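# How long does tea stay good in a mug? (my term project)

So my project is on tea, and specifically on how fast it cools down in different mugs. I picked it because I'm the kind of person who makes a cup at 4, forgets it, and drinks it cold while feeling sorry for myself. I figured I might as well get a grade out of that.

The tea was a plain black one from Colombo that my aunt keeps in a giant tin. I used the same tea every time, the same kettle, and 8 ounces of water per mug. Milk was banned — I love it, but it messes up the starting temperature and I didn't want to deal with that.

## The mugs

I tested four of them:

- a thick stoneware one from the Rakerura gift shop
- a thin china one
- a glass one with a handle
- a steel camping mug that has been through a lot

Each mug got its own run, and I did every run twice. I wrote down the temperature every minute until the tea dropped below what I call "still nice," which I set at 130°F. My lab partner wanted 140 and we argued about it for most of a lunch period (I won, mainly by being louder).

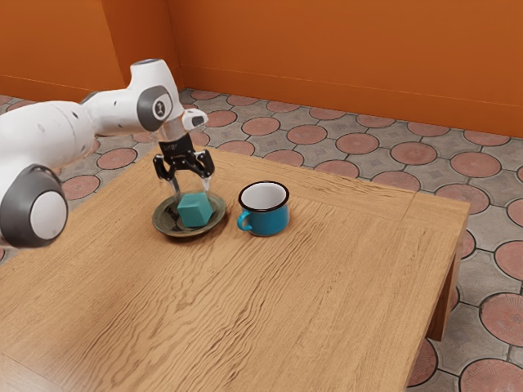

The first set of runs in January was kind of a mess. I was doing them in the kitchen in Vusstead, and the window over the sink leaks cold air like crazy, so whatever mug sat closest to it lost by a mile. I threw all of that out and started over in the hallway, where there's no window and no heater either. Much better!

## What I found

The steel mug was the worst, and it wasn't close. It hit the cutoff in 11 minutes both times. The stoneware one did something I didn't expect: the tea dropped fast right at the start, then it leveled off and hung on longer than anything else. My guess is the cold clay soaks up a bunch of heat in the first minute or two and then gives you a nice warm wall after that.

To check, I rinsed the stoneware with hot water first and ran it again. The big early drop mostly went away, so I'm pretty happy with that guess.
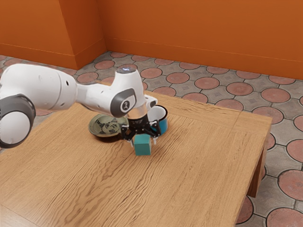 The glass and the china were so close that I can't really pick a winner. My thermometer only reads whole degrees, and the two lines cross each other a few times on the graph, so I'm calling it a tie.

## Stuff I'd change

I'd get a better thermometer for sure. I'd also try lids — a saucer on top would be easy, and I bet it matters more than the mug does. I found a handout from the Colladance science club that says most of the heat leaves from the surface, and I wish I'd read it before I started instead of the night before this was due.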